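Iltcombe Robotics Club - Spring Project Gallery

Posted in May by Laurinda Bragança, club advisor

The club's spring project was teaching a robot arm to do bathroom chores. Members worked in pairs, and most of the work was recording demonstrations by hand. The arm itself, which we call Jorkener, lives in the shop at the Groltside building and only comes into the later part of the project. This page covers the months from the first parts order to the last recording session. Captions are by the students who did the work, with some trimming by me.

The shop

We meet in the old pump house at Groltside, built in 1923. The floor slopes toward the north wall, so the first job every fall is shimming the workbenches. This year the bench for Jorkener got steel plates under two of its legs and it has not moved since. The doors open at 3:30 and members sign the sheet before they pick up a tool.

Printing the finger pads

The first set of finger pads was too hard and slid off anything smooth. The second set used a softer filament and took most of a night to print. We kept the hard ones for the parts bin. Anyone who wants the files can ask at the shop, but check the screw length first - the long ones go right through the pad.

Calibration

Every marker has to be measured after it is glued on. A marker that is a little crooked gives a path that is a little crooked, and the error gets worse the farther the gripper is from the camera. The Barros brothers wrote the script that checks this. It prints one line per marker and stops if a number is out of range. Before they wrote it we lost an entire afternoon of recordings to one bad marker and did not find out until the following week.

Learning to move slowly

New members record too fast. We had everyone practice on a tabletop with cups and a sponge before trying anything harder. The rule is to pause before closing the jaws and again before letting go. It feels silly for the first few tries and then people stop thinking about it. Each new member did 30 practice runs, and those were thrown out on purpose.

Task list

The list for the spring was written on the shop whiteboard and copied into the shared notebook. Towel tasks came first, then soap and cups. Pouring was crossed off in the second week and moved to next year. Wiping a mirror stayed on the list but only one pair tried it.

Sink recordings

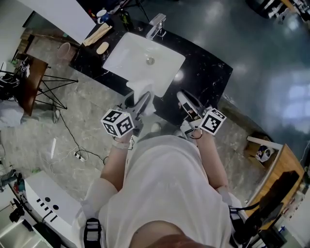 Bathroom tasks were the hardest part of the project and took up most of the recording time. A kitchen table is flat and you can walk around it, but a vanity has a faucet at the back, a basin in the middle and very little counter to spare. Shiny surfaces also confuse the tracking, so we look at a test recording before doing a full set. Both grippers are used together, one in each hand, and the black and white squares on the marker cubes have to stay in view of the camera. Towels gave us more trouble than anything else. One crumpled over the rim of the basin, like the white one at this sink, has no obvious corner to grab, and pairs had to agree ahead of time on which edge to go for. Soap was easier than we expected.

Sorting the data

By the end of the spring we had 2253 recordings. Two members watched all of them at double speed and marked each one keep, fix or drop. The most common reason for a drop was a hand covering a marker. Next was somebody talking to the person recording, who then turned to answer. Our goal at the start of the year was 1000 usable recordings and we passed it in May.

First runs on the arm

Jorkener ran its first trained motion late in the month. It reached for a folded washcloth, closed too early and pushed the cloth off the bench. After a change to the timing it picked up the cloth on the second try. Towels are still unreliable, and that is where the fall group will start.

Next year

The club is open to any student at Iltcombe, and no experience is needed. We are most short of people who like sewing or soldering - the wrist straps wear out and the cables get pulled loose at the connector. Sign-up forms are on the hook inside the pump house door. Returning members should bring back their notebooks and any borrowed hex keys before the shop closes for the summer.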